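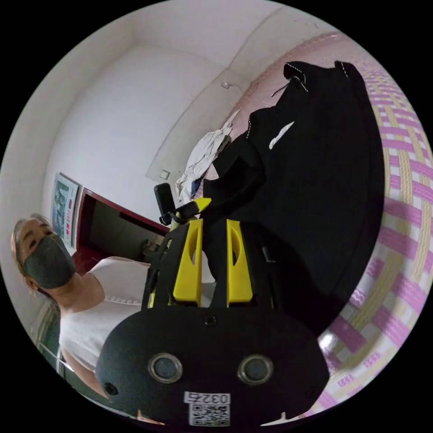 ### 4.2 Small states and the language of order

The speeches of the two smaller delegations show a different use of the word "order" than the speeches of large powers. In the material from Stavard, the word is found in 229 of the 300 speeches, and in most of them it stands together with a word for law or treaty. The speakers from Stollby prefer "balance", and they use it mainly when they talk about trade routes and energy prices.

Kuhlmann, in her earlier study of the Trillthorpe talks, understood such differences as a question of style. We do not fully agree with this reading. When the transit agreement was suspended in April, the Stavard delegation changed its vocabulary within a few sessions, and the words "guarantee" and "neighbor" became much more frequent. A pure habit of style would not change so fast.

**Figure 1.** Coding of a speech passage in three steps: selection of the key term, marking of the words next to it, assignment to a category (law, security, trade).

The scheme in Figure 1 was taken from Hinrichs and made simpler for our purpose. Each passage was coded by two readers who did not know the decision of the other. In nine passages they could not agree, and Roswitha Kuhlmann kindly made the final choice. These passages are almost all from closing statements, where the speaker often repeats the terms of the chair and it is difficult to say whose position is expressed.

One limit must be mentioned. The Stollby speeches were available to us only in translation, and the translator used "balance" for two different words of the original. We come back to this problem in Section 5.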